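Category: Residents' Association / Minutes

Chávez Court Residents' Association
Minutes of the general meeting, 31/03/2024

Present: 27 households. The meeting opened with the minutes of the last meeting, approved with one correction (the bike rack goes by the east door, not the west).

1. Laundry room
The second dryer is still out of order. Keltotier has quoted $1,795 for a replacement, installation included. Several members felt a repair should be tried first. Agreed to ask for a repair price and decide by email.

2. Parking
Visitor spaces are being used overnight by residents. New signs will go up at both entrances. A proposal to start towing was voted down, 13 to 9 — the rest abstained.

3. Shared workroom
Members asked for longer evening hours. Agreed to stay open until 10 p.m. on a trial basis. Work tables must be cleared by closing time.

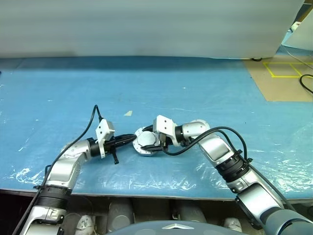
4. Garden beds
All 2 open beds have been assigned. Compost will be ordered from Prandeteo. The hose by bed 6 leaks and needs a new washer.

5. Other business
Complaints about the Skusix door intercom buzzing at night. Management has been told twice — a third letter will go out.

Next meeting: June, date to be posted in the lobby.

3 comments | 5 shares
Contact the association | Back to top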